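Zwischenbericht zum Projekt Verpackungserprobung Clenero
Vorgelegt von Senyo Asamoah, 24.06.2021 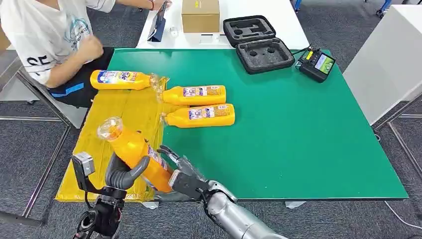 Der Berichtszeitraum beginnt im März mit dem Umzug der Packplätze in den vorderen Raum. Zwei Tische stehen jetzt hintereinander, am vorderen werden die Flaschen gelegt und gepackt, am hinteren wird mit dem Tablet gearbeitet. Die grüne Matte auf dem Packtisch gehört zur neuen Ausstattung. Darauf liegt die gelbe Kunststofffolie, auf der die orangegelben Flaschen mit den durchsichtigen Kappen abgelegt werden. Vorher lagen sie direkt auf der Tischplatte und rollten leicht weg.

Stand der Arbeiten

Die Flaschen kommen weiterhin von Irkley, die Folie liefert Romodov. Beide Lieferungen waren vollständig. Bei der zweiten Folienlieferung stimmte die Breite nicht mit der Bestellung überein, der Zuschnitt musste deshalb von Hand nachgearbeitet werden. Romodov hat die Bögen inzwischen ersetzt.

Geplant waren für diesen Abschnitt 4.000 gepackte Flaschen. Erreicht wurden 1.975. Der Rückstand geht zum größeren Teil auf die verspätete Einrichtung des Raums zurück, zum kleineren auf die Nacharbeit an der Folie. Seit die Matte liegt, läuft das Packen gleichmäßiger. Eine Zahl dazu kann ich erst im nächsten Bericht nennen, weil die Listen aus den ersten Wochen nicht einheitlich geführt wurden.

Die Packweise ist festgelegt: Die Flaschen werden liegend und parallel auf die Folie gelegt, erst dann wird eingeschlagen. Stehend gepackte Flaschen haben wir im April nicht weiter verfolgt. Das Einschlagen dauerte länger, und die Pakete verrutschten im Karton. Offen ist noch, ob die Kappen alle zur gleichen Seite zeigen sollen oder abwechselnd. Abwechselnd werden die Pakete etwas flacher, dafür ist das Etikett nicht bei jeder Flasche gleich gut zu lesen. Rengifo als Abnehmer wollte sich dazu bis Ende Mai äußern, eine Antwort steht aus.

Mittelverwendung

Für Matte, Folie und Tablet samt Ständer waren zusammen rund 1.000 Euro angesetzt. Der Betrag hat gereicht. Die Rechnungen für die Matte und das Tablet liegen der Abrechnung bei, die Schlussrechnung für die Folie reiche ich nach, sobald die Gutschrift für die falschen Bögen verbucht ist. Personalmittel wurden wie bewilligt abgerufen. Eine Umwidmung beantrage ich derzeit nicht.

Abweichungen vom Antrag

Im Antrag war ein dritter Tisch für fertige Pakete vorgesehen. Dafür ist im vorderen Raum kein Platz — die Pakete gehen jetzt direkt in die Kartons im Flur. Das ist im Alltag machbar, die Kartons müssen aber jeden Abend ins Lager gebracht werden.

Die Folie wird entgegen dem Antrag mehrfach als Unterlage benutzt, bevor sie entsorgt wird. Knicke stören dabei nicht. Eingerissene Bögen werden aussortiert.

Nächste Schritte

Bis zum Ende des nächsten Abschnitts soll der Rückstand aufgeholt werden. Dazu wird die tägliche Packzeit um zwei Stunden verlängert. Die Packlisten werden ab sofort nur noch am Tablet geführt. Mit Rengifo ist die Lage der Kappen zu klären — bis dahin packen wir abwechselnd weiter. Die Liste der beschädigten Etiketten geht gesondert an Irkley.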